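Litera

La litera es un mueble formado por dos o más camas superpuestas en una misma estructura, de modo que varias personas pueden dormir en el espacio que ocuparía una sola. Pocas piezas del hogar han viajado tanto: la encontramos en barcos, trenes, cuarteles, refugios de montaña y, por supuesto, en los dormitorios infantiles, donde la cama de arriba sigue siendo el puesto más codiciado.

Etimología

La palabra procede del latín lectus, «lecho», a través del catalán llitera. Durante siglos designó también un vehículo sin ruedas, con dos varas largas, que llevaban personas o caballerías. ¡Un mismo nombre para viajar tumbado y para dormir en alto!

Uso en barcos y trenes

A bordo, el problema siempre fue el mismo: mucha gente y poquísimo suelo. Las camas fijas adosadas al casco, con un reborde para no caer con el balanceo, convivieron largo tiempo con la hamaca. El ferrocarril llevó la idea más lejos, con camas abatibles que de día se pliegan contra la pared y dejan libres los asientos.

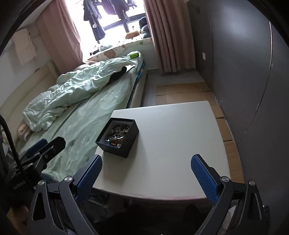 En los refugios de montaña es frecuente la litera corrida, una plataforma continua en la que los colchones se colocan uno junto a otro. La historiadora del mueble Huguette Barbier le dedica un capítulo entero de su estudio sobre el descanso colectivo, y con razón: es una solución sencillísima que apenas ha cambiado. El refugio Sekutik, por ejemplo, conserva 37 plazas de este tipo - todas en 2 salas.

Variantes

La litera en L coloca la cama inferior perpendicular a la superior y aprovecha muy bien las esquinas. La cama alta prescinde de la plaza de abajo y reserva ese hueco para un escritorio o un armario. Existe además la litera triple, habitual en albergues de techos altos.

Véase también: cama nido, hamaca, coche cama.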